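To: kalik-builders
From: Ada Ruggiero
Subject: Re: lane keeper sees lines that aren't there

Preben Thoroddsen wrote:
> Ada, before you touch the steering side again, what is your line
> finder doing on plain road with no car around it? Mine was fine
> on the bench and then fell in love with the dashboard. Heiðrún
> says to crop the bottom and be done with it. Which build are you
> on, and can you post a frame or two?
> Preben

Build 2429, the one Wilmer swore was the last before the rewrite. Nothing is hooked to the wheel. The box sits in my garage next to the paint cans, I feed it windshield frames, and it tells me where it thinks the lane is. It has opinions.

I ran 1000 frames through it last night. On the easy stretches it holds both sides of the lane and I start to feel clever. This is one of the easy ones:

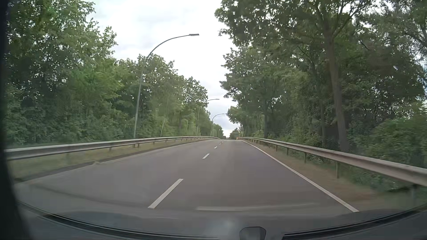 Dashes on the left, solid edge line on the right, guardrails both sides.

Even there I had to raise the minimum slope, or the top of the guardrail gets a vote. The pale reflection low on the windshield was also getting a vote. I cropped the bottom as Heiðrún suggests, which helped, but crop too much and you lose the near end of the closest dash, the best piece of paint in the whole picture. I settled on 50 rows. It's a compromise and I don't love it.

Then we come to the houses, and the wheels come off – figuratively, since the only wheels in my garage belong to the lawnmower.

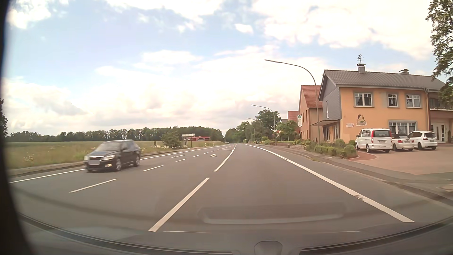
The trouble is picking which white line is mine. With a turning lane in the middle there are several candidates going off in much the same direction, plus arrows, and the finder grabs whichever is longest. Worn paint on the edge line doesn't help, because my gap filler gives up after 9 missed rows and goes shopping elsewhere.

Two questions for the list:

Has anyone got the Plekus filter to remember the last good lane width? Mine forgets it every time I restart, like a houseguest.

And is the Kalik board fast enough to run two finders side by side, or do I need to go begging to Unnur for her spare?

Ada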